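**Zosora HG-2 Hand-Held Gripper Kit**
Product page, revised September 2, 2021

The Zosora HG-2 is a hand-held two-jaw gripper kit for recording manipulation tasks in homes, shops and small workrooms. The operator holds the tool, closes the jaws on an object, and the camera on the tool records the approach, the grasp and the release. Recordings are used by customers to train robot arms fitted with the matching jaw set.

The kit is supplied by Clidommont and serviced from the company's workshop in Brestthorpe. It is offered to universities, research departments and commercial teams. Individual purchases are considered on written request.

## What is supplied

- One HG-2 hand-held gripper with camera mount and camera
- One pair of linked jaws with textured blue contact pads
- Two spare pairs of contact pads
- One cable set
- One hard carrying case
- Printed operator manual and calibration card

The matching jaw set for a robot arm is sold separately under order code 616. Customers who already own the earlier HG-1 may keep their existing case and cables and order the gripper alone under order code 173.

## Jaws and pads

Each jaw is built from linked arms with open spaces between them. When the pad meets an object, the linkage gives slightly and the pad settles against the surface. Soft goods may be picked up with light pressure, and the operator feels the resistance of the object through the handle.

The pads are textured and may be replaced without removing the jaws. Pads should be wiped with a damp cloth at the end of each working day. Solvents must not be used. Lint from knitted or brushed fabrics collects in the texture and will reduce grip if it is left in place.

## Soft and small household items

The standard trial program includes a sorting task with hair accessories and other light items. These were chosen by Lotte Groen, who manages the trial program, after customers reported that rigid test blocks gave little guidance on how the tool would behave with cloth. Scrunchies fold and spread under the pads, elastics lie nearly flat, and strands of beads shift when one end is lifted.

Trials are carried out in furnished rooms. Items are laid out on a bed, a sofa or a blanket, and the operator picks them one at a time. Customers attending a trial are welcome to bring items from their own work, provided that each fits between the jaws and has no exposed blade or point.

Customers should note the following from the trial program:

- Gathered fabric is best taken across its full width, with one pad at each side.
- Thin elastics and flat metal clips require a low approach angle. New operators generally need practice with these.
- Beaded items should be separated from neighboring objects before the jaws close.
- A soft surface such as a blanket will sink under the jaws. Downward pressure should be kept to a minimum.

## Recording and data

Recordings are stored on the camera and transferred by cable. The kit does not require a network connection during use. The Abbasi desktop application, included with each kit, is used to review recordings, mark the start and end of each grasp, and export the results.

All recordings remain the property of the customer. Clidommont does not receive copies unless the customer submits them with a service request.

## Price and terms

The complete kit is priced at $3,687. The gripper alone, for owners of the HG-1, is priced at $1,490. Shipping and local taxes are added at checkout. Orders placed by public institutions may be paid by invoice within 30 days.

The warranty covers the handle, linkage and camera mount for one year. Contact pads are treated as consumable parts and are not covered. The next scheduled production run is in November, and orders are filled in the sequence in which they are received.

Questions on orders and service should be addressed to Hefin Llewellyn, Customer Equipment Office, Clidommont, Brestthorpe.

## Picking from a blanket with the HG-2

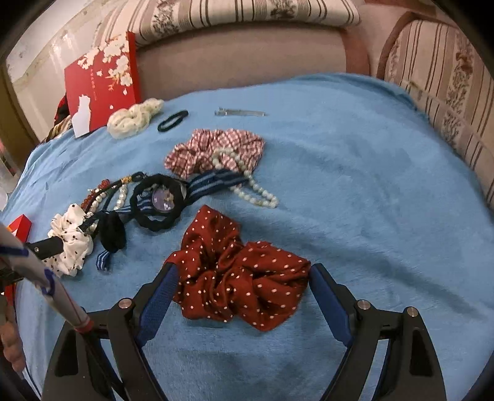

## Related equipment

- Matching jaw set for robot arms, order code 616
- Replacement contact pads, sold in pairs
- Replacement cable set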